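**Holzer two-finger gripper, firmware 2.14 – three stars**

We bought the Holzer to replace an older Bement unit on our light-handling bench. The job is opening and closing folding paper fans for a durability study, plus some box work in between. It has been running since October.

Setup was easy. The mounting plate fit our arm without an adapter, and the fingers are slim enough to get under thin material. The manual is short and mostly correct.

The fault is in the force limit. After an emergency stop, the gripper comes back up with the limit at its factory value, and the control panel still shows yours. We had ours set to 2 newtons. Following one restart it closed on a sample fan at full force and split two ribs near the pivot. The log gave code 904, listed in the manual as "parameter notice" with no further text.

Darmawan Purba repeated the fault on a bare bench with a load cell. It came back every time the stop button was used, and never after a normal shutdown. That makes it a safety matter too, as people reach in after a stop to clear a part.

Holzer support answered in 14 days and told us to resend the limit by script on every start. That works. Gatorbridge, who sold us the unit, offered a refund, and we kept it.

For paper, I would still buy it over the Bement – the grip is gentler once the limit is really set. Check the value with a load cell before you put anything delicate in it. Ours now does fans with calligraphy on the leaf, ink side up. 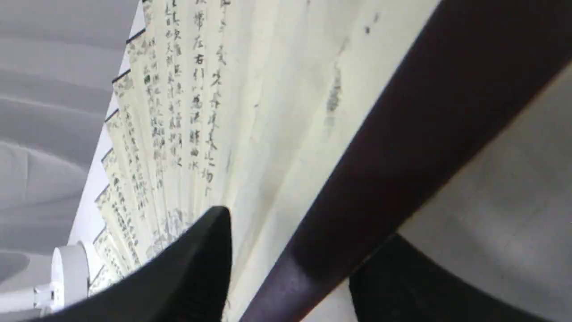
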